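Visit report: party headquarters open day, Korville

The Korville branch office opened to financial members on July 23, 2024. Attendance was by registration, capped at 37 per session. Sessions covered the membership register, the preselection timetable and the handling of internal disputes. Munther Majali, the state secretary, chaired the first.

The register is held on two systems, reconciled monthly. It listed 3,804 members at the last reconciliation, of whom nearly 400 were in arrears and so ineligible to vote in a preselection.
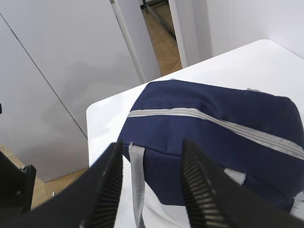
Ballot security took up most of the second session. Ruba Qudah, the returning officer, set out the chain of custody from the Mansour sub-branch to the counting room. Papers travel in numbered satchels with a plastic seal through the zipper. An ordinary navy bag with a light grey zipper along the top would carry the papers just as well, she said, but the rules require a number and a seal — and a signature at each handover.

Marwan Darwish asked about the suspension of the Odach executive. The disputes panel has heard both sides, and its finding goes to state council in January.
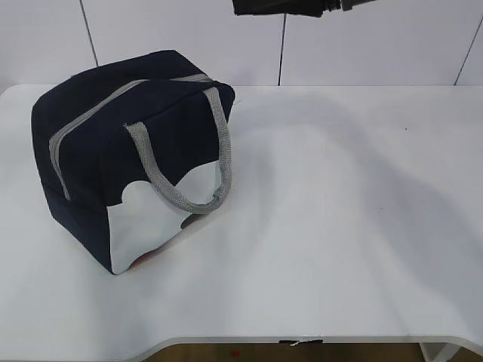
Can a suspended office-bearer still vote in a preselection? Only as an ordinary member; the vote attached to the office lapses for the period of the suspension.

The final session dealt with spending. The cap for an internal campaign is $2,000 per candidate, with receipts lodged before the count.
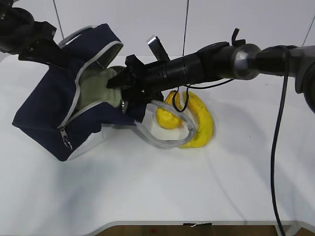 Gripper at the open bag, Korville.

Copies of the dispute rules are available from the branch office on request.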